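Treating a Bare Wood Tabletop with Oil
15th March
By Shahnaz Matubbar

An unfinished top takes up water at the end grain first. Sand with the grain, wipe off the dust and leave the piece indoors for a day before any oil goes on.
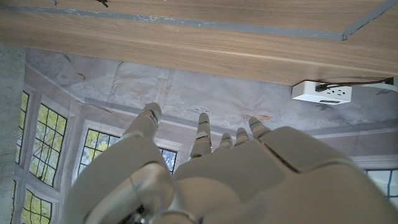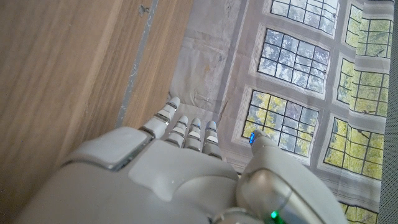
Underside of a wooden tabletop (first photo); light wooden surface, at left (second photo).

Coat both faces. A top sealed on one side only will cup as the humidity changes – usually by January, when the heating is on. Apply a thin coat, wait 40 minutes and wipe off the excess. Allow 72 hours between coats. Two coats are enough for the underside; the upper face needs three.

Keep hot pans off the surface for 7 days after the last coat. Lay used rags flat outdoors to dry, as oily cloth left in a heap can catch fire.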